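Speaker notes: Two arms on a rail, what you get for the money

(Slide 1. Wait for the stragglers, then go.)

Morning, all. I've been living with the Luller bench kit for 39 shifts now, and I promised I'd come back and tell you whether I'd sign for one. Short version is yes, with grumbles. The long version takes until coffee.

Luller sell the kit as a pair of arms on one rail, with the walls already round them. Stera do the yearly service, and Lindholm will lease you the lot if you can't face buying it. I've got no deal with any of them, I paid for my own sandwiches at the Lindholm open day.

(Slide 2. Let them look, don't talk over it.)

So, boxes. We pack gift boxes at our place, the lidded sort, and I wanted to know if the kit could handle lids that overhang, in colours that sit right next to each other. The grip comes in low, near the bottom edge, with the fingers spread well apart. Go in too high on a lidded box and you've got a lid in the air and a box on the floor! The wrist camera is what you're buying here, to my mind. Gotier do a cheaper kit with one camera overhead and I found it much fussier about where things were put down. 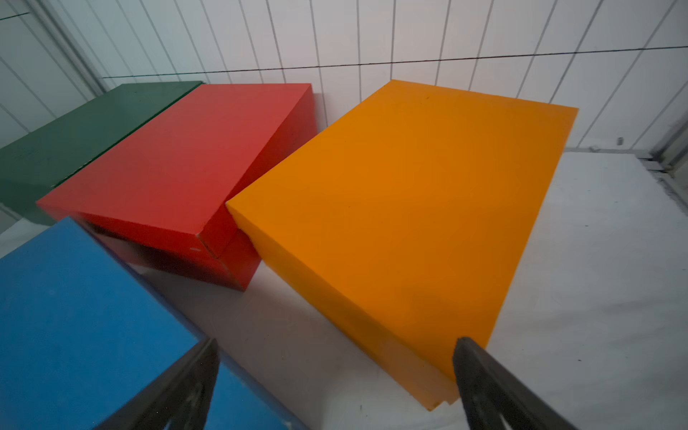 Fair enough, but is the wrist camera any use once the fingers are right up against something, or are you paying for a lovely close-up of a box? That came from the back row when I gave this talk in March, and it's a good question, so I've kept it in. My answer then and now: on its own it struggles in the last bit of the approach, and you want the second view running too. Luller include both in the price. Gotier charge extra for the second one — check the quote, it's on page 2.

(Ask who's using overhead only. Usually a few hands.)

Setting up. The leaflet says an afternoon. I'd say a day, and you'll want a friend for the rail, it's heavier than it looks and the bolts are fiddly. Teaching it a new job is much nicer than I'd feared. You move the arms through it by hand, save, do it again, save, and carry on until you're bored. We saved 32 runs for our first box job. The software crashed on me twice and both times it kept my work, so I've forgiven it (mostly).

(Slide 3. Drink some water.) 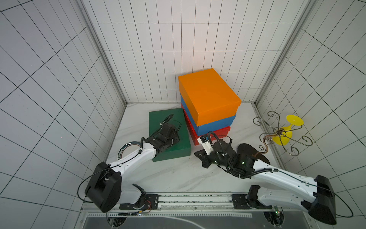 Price next, and I know that's why half of you came. The lease through Lindholm works out at almost 300 a week with the Stera service thrown in, and you can hand it back after the first year. What you're paying for over a single arm is the chance to have one gripper over on the green box while the other is down low by the stack, and for our sort of packing that's worth having. I wouldn't bother if all you do is move one thing from a tray to a belt. Get the single, spend the rest on decent lighting.

Grumbles, quickly. The cables along the arms want checking every morning. The manual has been translated by someone in a hurry. And the stop button is on the left, with no option to move it, so if you're right-handed like me you'll spend the first week reaching across yourself.

(If time's short, skip the spares list and go straight to questions. Handouts are by the door, the spares prices are on the back.)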